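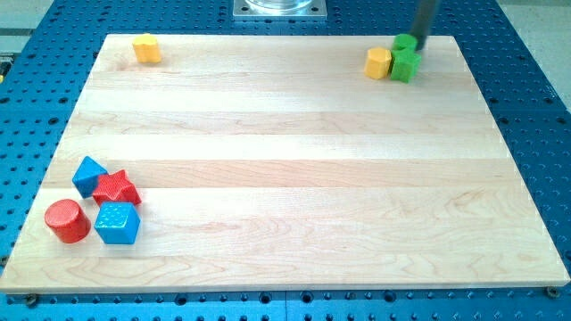
# Oiling a Maple Board

Maple takes oil slowly, so allow a weekend for the first treatment. The same steps suit a bread board, a serving board or a small benchtop. If yours came with a varnish or hard lacquer on it, sand back to bare timber before you start.

## What you need

- Food-safe mineral oil, or a pure tung oil
- Sandpaper in 80, 100 and 240 grit
- A cork sanding block
- Lint-free cotton rags
- Beeswax polish (optional)

I use the plain mineral oil from Wanier, sold in the kitchen aisle. Pure tung oil gives a harder finish but needs much longer to cure, and the colour goes a bit warmer. Avoid olive or canola oil. They go rancid in the grain.

## Sanding

Check the glue lines first. Run a fingernail across each one, and if it catches, start with 80 grit to level the strips. Otherwise begin at 100. Always work along the grain, and keep the block flat near the edges or you'll round them over.

Move on to 240 once the coarser scratches are gone. Wipe the board with a damp rag, leave it to dry fully, then give it a light pass with the same 240. Water lifts the fibres, and doing this now saves you a fuzzy board after the first wash.

Vacuum off the dust. A tack cloth can leave residue, so I skip it on anything that touches food.

## Oiling

1. Pour a small puddle in the centre and spread it with a rag.
2. Do the ends next. End grain drinks far more than the face, so go over it two or three times.
3. Turn the board and oil the underside. A board oiled on one face only is likely to cup.
4. Stand it on edge overnight.
5. Wipe off whatever is left and repeat the next day.

Three coats is usual for new maple. Dry patches that show up an hour after oiling mean it needs another.

If you used tung oil, spread the rags flat outside to dry before binning them – a scrunched-up pile can catch fire on its own.

## Upkeep

Wash by hand, dry with a tea towel and store upright. Re-oil when the surface looks pale or water stops beading. Mine gets a coat in October, before the dry weather, and another whenever it looks chalky.

*Last updated November 8, 2024*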